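Help > Moving In > Storage and Bedrooms > FAQ

Reading time: 3 min

Uvley House shared rentals: storage and bedroom questions

Same questions every intake so putting them all in one place. Applies to the Bronstead and Tierney buildings. Urorbridge has its own page.

When can I bring my stuff in?

From the first day on your lease, any time after check-in. Early drop-off only if the room is already vacant, ask first. No boxes in the hallway overnight. Fire rule, not ours.

Can I ship things ahead?

Yes. Up to two parcels, your name and room number on both. No name, it goes back. Heavy stuff (over 70 pounds) needs someone there to meet the driver.

Is there a basement locker?

Bronstead yes, Tierney no. Lockers are $20 a month, billed with rent. Bring your own padlock. There's a waiting list most of the year, shortest in April when people move out.

What can't go in a locker?

Food, paint, propane, batteries from e-bikes or scooters, anything alive. Mattresses either, they get damp and then everybody's locker smells. We do check.

What bed comes with the room?

Depends on the room. Your room sheet says which. Most are doubles, a few twins on the top floor at Tierney. Mattress is included, bedding isn't. You can bring your own mattress but ours has to stay in the room, so measure before you buy anything.

Do the beds have drawers?

Some do, some don't. If it matters to you say so when you apply, we can't swap frames after move in. Leave floor space in front of the bed or you'll never get a drawer open all the way. Goes for chairs, shoes, laundry, all of it.
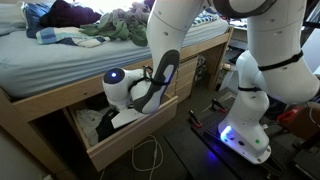 My drawer sticks. What do I do?

Take some weight out first, that fixes most of them. Still sticking, pull it out fully, wipe the runners, rub a plain candle along them. No cooking oil please. If the front is coming loose stop pulling and send a repair request.

Can I put shelves up?

Freestanding, yes. Screwed to the wall, only with written okay from Geum-ok Song in the office. Adhesive hooks are fine up to the weight on the packet. Paint that comes off with them is charged at cost.

What about under-bed boxes?

Fine if your bed has no drawers. Get lidded ones, dust is bad in the older rooms. Keep them clear of the radiator side.

How much is the deposit and what comes off it?

$315. Usual deductions are holes in the wall, broken drawer fronts, missing keys and stuff left behind. Wear is wear, we dont charge for that.

I moved out and forgot something.

Email right away. We hold things two weeks at the Bronstead office, room 108, then they get donated. Passports and other ID we keep longer. We can mail small items if you pay postage.

Can a friend store things in my room?

No. Insurance only covers whoever is on the lease. Same for lockers.

Does your insurance cover my belongings?

No, building only. Get renters insurance. Take pictures of anything expensive and keep the reciepts somewhere that isn't your room.

How do I send a repair request?

Tenant portal, Repairs tab. Put the room number in the first line. Photo helps. Calls only for leaks, locks and heat.

Last updated 19 January 2024

Related pages
Keys, fobs and lockouts
Laundry room hours, Bronstead
Urorbridge: storage and parking
Moving out checklist
Getting your deposit back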